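El estrecho que nadie quería vigilar

La delegación de Emow llegó tarde. Dos horas. En la sala del Flestau, el antiguo hotel balneario donde se celebran estas rondas desde que el puerto dejó de admitir reuniones grandes, el café ya estaba frío y los intérpretes jugaban con el móvil. Cuando por fin se sentaron, el jefe de la otra parte leyó cuatro folios sin levantar la vista. Después, silencio. Después, el turno de réplica, otros cuatro folios.

Así empezó la segunda ronda de conversaciones sobre el paso de Mitard, un brazo de agua de 18 millas de largo que hasta hace poco no salía en casi ningún informe de seguridad y que ahora sale en todos.

Lo que se discute es fácil de contar y dificil de arreglar. El paso separa la costa de Emow de un grupo de islas bajas, barridas por el viento, donde viven 1.228 personas según el último padrón. Pescadores, gente de la conservera, una guarnición pequeña. Por el canal pasan mercantes que quieren ahorrarse la vuelta larga por el norte. Durante décadas los dos gobiernos miraron hacia otro lado: cada uno cobraba lo suyo, cada uno tenía su faro. Luego vino el cable.

El cable de datos, tendido por el consorcio Tomić, toca tierra en la isla mayor y cruza el fondo del paso en diagonal. Se averió en invierno. Un ancla, dijo una comisión. Un ancla arrastrada a propósito, dijo la otra, que tuvo acceso al mismo trozo de cable y sacó conclusiones opuestas. Las islas estuvieron nueve días con la conexión de repuesto, lenta, la de los años malos. La farmacia volvió a las recetas en papel. El banco cerró la ventanilla.

Y las patrulleras empezaron a salir.

Primero una, después tres, después ya no se sabe porque los partes dejaron de publicarse. La Marina de Emow habla de presencia disuasoria. Enfrente hablan de provocación y mandan sus propios barcos, más viejos, más ruidosos, pintados hace poco. En el muelle de Mitard, los pescadores llevan una cuenta paralela en una pizarra de la lonja. Nadie se la ha pedido, pero los agregados militares de paso se acercan a mirarla.

EL TEXTO SOBRE LA MESA

El borrador que circula por el Flestau tiene 128 párrafos. Una barbaridad para un canal. Quien lo ha leído entero (pocos, y con sueño) lo describe como tres documentos pegados con prisa: un acuerdo de pesca, un protocolo de incidentes en el mar y una declaración política que las dos capitales quieren firmar por motivos distintos.

El acuerdo de pesca está casi hecho. Cuotas, tallas mínimas, temporada. Se pelean por la merluza, como siempre, y por quién paga a los inspectores.

El protocolo es otra cosa. Emow pide un teléfono directo entre mandos navales, atendido día y noche, y un aviso previo para cualquier maniobra con fuego real. La otra parte acepta el teléfono, rechaza el aviso. Dice que avisar equivale a pedir permiso. Se han gastado dos sesiones enteras en un verbo, "notificar" o "comunicar", y el martes por la tarde seguía entre corchetes.

La declaración, mejor no tocarla. Lleva una frase sobre la soberanía de las islas que se ha redactado once veces. En la versión de la mañana aparecía "sin perjuicio de". En la de la noche, desaparecida. A la hora de la cena volvió.

Un diplomático veterano de un tercer país, de los que están en el pasillo sin estar en la mesa, lo resumía con la corbata en el bolsillo: lo difícil aquí no es el agua, es el mapa. Hay dos mapas. Uno de ellos cuelga en las escuelas de Emow desde hace tres generaciones y el otro en las de enfrente, y la línea del paso va por sitios diferentes. Poca gente en el gobierno, en cualquiera de los dos, quiere salir en televisión a explicar que la línea de la escuela estaba mal.

LO QUE SE JUEGA CADA UNO

Emow tiene elecciones a la vista. El gabinete llegó al poder prometiendo gasto en hospitales y ha terminado hablando de corbetas. La oposición, que antes pedía diálogo, ahora pide firmeza. Los sondeos dicen que a la gente le importa más el alquiler. Los mismos sondeos dicen que castigaría a quien "ceda", y nadie define ceder.

Al otro lado no hay elecciones próximas, pero hay presupuesto. Mantener cuatro barcos viejos en el mar cuesta un dineral en gasóleo y en repuestos que ya no se fabrican. Una parte del alto mando preferiría volver a puerto con un papel firmado y una foto. Otra parte cree que el papel llega demasiado pronto y que conviene aguantar hasta el otoño, con la esperanza de que el siguiente gobierno de Emow esté mas débil. O más cansado.

Y Tomić, que no se sienta a la mesa pero paga habitaciones en el mismo hotel. El consorcio quiere tender un segundo cable, más al sur, y necesita que alguien le garantice que no lo van a cortar. Ha ofrecido financiar una estación de vigilancia conjunta en la isla pequeña. La oferta gustó a los técnicos y espantó a los políticos: ¿una empresa pagando los radares de una frontera? Quedó aparcada. Un anexo, quizá. Una nota al pie.

EN LA ISLA

Desde la lonja, las rondas del Flestau se siguen con la radio encendida y poca fe. La primera acabó con un comunicado de media página en el que se hablaba de clima constructivo. Esa misma noche una patrullera iluminó con el foco a un barco de bajura durante veinte minutos. No pasó nada más. Pero el patrón no salió al día siguiente, ni al otro.

La conservera ha quitado un turno. Los mercantes que paraban a repostar ahora pasan de largo porque el seguro ha subido, y en el bar del muelle se nota. Hay quien habla de mudarse a tierra firme antes del curso escolar. Hay quien lleva toda la vida hablando de lo mismo y sigue ahí, remendando.

Lo que sí ha cambiado es la conversación. Antes se discutía del precio del pulpo, ahora los chavales distinguen las siluetas de los barcos por la antena. Una maestra les puso de tarea dibujar el paso. Salieron dos mapas, claro.

QUÉ PUEDE PASAR

Tres salidas, según a quién se pregunte en el vestíbulo.

Una, que se firme sólo la pesca y el teléfono, y la declaración se deje para una tercera ronda en agosto. Es lo que quieren los técnicos y lo que temen los ministros, que no viajan hasta aquí para posar con una tabla de cuotas.

Dos, que se firme todo con una frase tan vaga que cada capital la traduzca a su gusto. Ha funcionado en otros sitios. Dura lo que dura.

Tres, que se levanten. Las maletas de una de las delegaciones, la que llegó tarde, seguían el miércoles sin subir a las habitaciones. Podía ser un mensaje. Podía ser el ascensor del Flestau, que lleva averiado desde el lunes.

A última hora de la tarde los intérpretes volvieron a entrar. Párrafo 61. Corchetes abiertos.
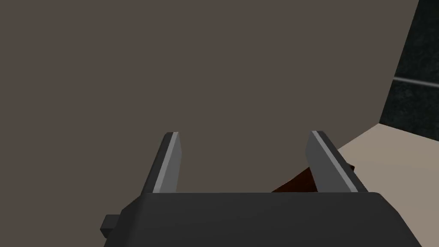
Imagen generada por ordenador: una pinza robótica gris oscuro ante una gran superficie lisa.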